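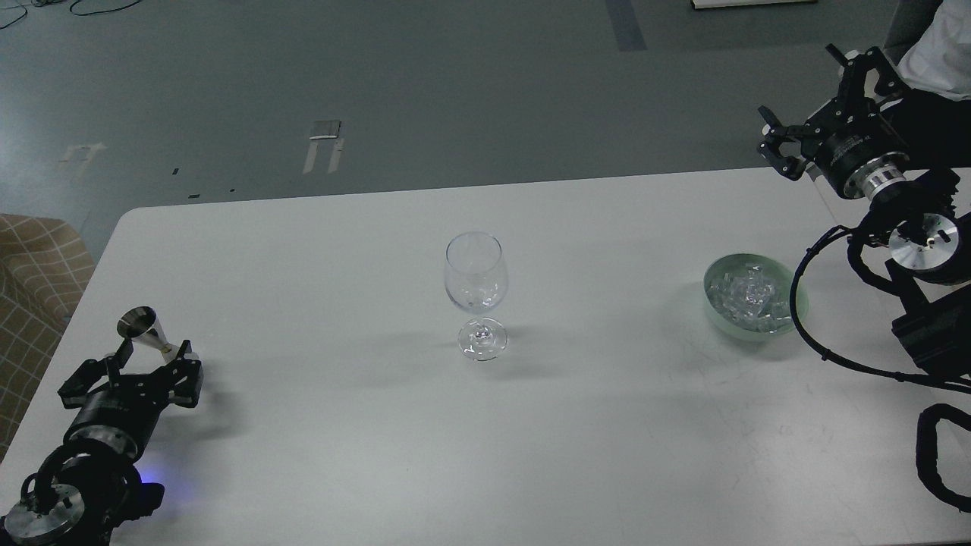
What has the grant paid for in this reporting period?

It has covered the bar service module of the Grutano hospitality training program: glassware, measuring tools, ice equipment, and the teaching hours needed to run the module with its first two groups of trainees.

Progress report to the Fosia Fund
Submitted by Friederike Lammers, program manager
Feb 11, 2020

1. Status of the module

The bar service module opened in July as planned. Teaching is led by Anselmo Mendonça, with Iqra Kiani responsible for assessment. A total of 38 trainees have enrolled, of whom seven have transferred from the table service course. Each group follows the same order of work: care of glassware, handling of ice, measured pouring, and service to a seated guest.

The practice station has been kept deliberately plain. Trainees work at a white table with a stemmed glass, a bowl of ice, and a jigger. Bottles are brought in only for the pouring session. Mr. Mendonça reports that trainees set the station more consistently under this arrangement than they did with a full bar layout, and we intend to retain it for the rest of the grant term.

2. Glassware and equipment

The Fund approved the purchase of some 300 pieces of glassware and small equipment. The order was placed with Sterkar and has been received in full, apart from the replacement ice scoops, which remain on back order. Stemmed glasses are stored by bowl shape in the cabinet next to the training room. Breakage has stayed within the allowance set in the original budget.

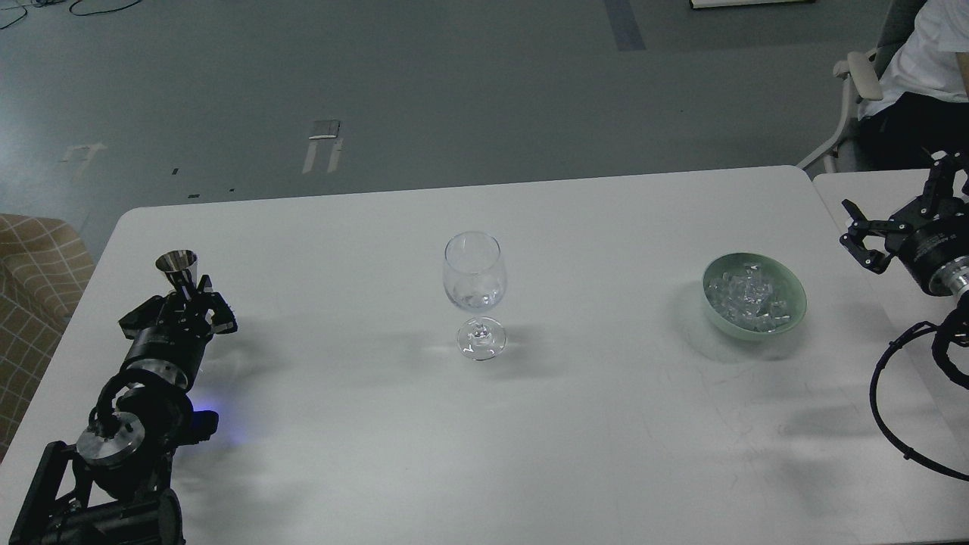
Stemmed glass and bowl of ice on the practice table, jigger held at left.

The bowls used for ice are small enough to be refilled between exercises. Instructors have asked for lidded containers as well, so that a reserve can be held in the room during the afternoon sessions. The cost can be met from the existing equipment line and no transfer between lines is requested.

3. Assessment

Ms. Kiani has revised the assessment sheet for measured pouring. The earlier version gave a single mark for the finished drink. The revised sheet marks the holding of the jigger, the accuracy of the measure, and the condition of the table after service. Trainees may now repeat any one part without repeating the whole exercise. Kerubo Laizer reviewed the sheet on behalf of our partner school in Moura, and her comments on wording have been adopted.

4. Matters outstanding

Delivery of the ice scoops is to be confirmed with Sterkar. The written handbook is in draft; the section on glass care is complete, and the section on ice is with Natanael Conceição for editing. Placement agreements with two local restaurants await signature.

Invoices and attendance records for the period are attached separately. Questions on the financial statement should be addressed to Ms. Lammers at the program office.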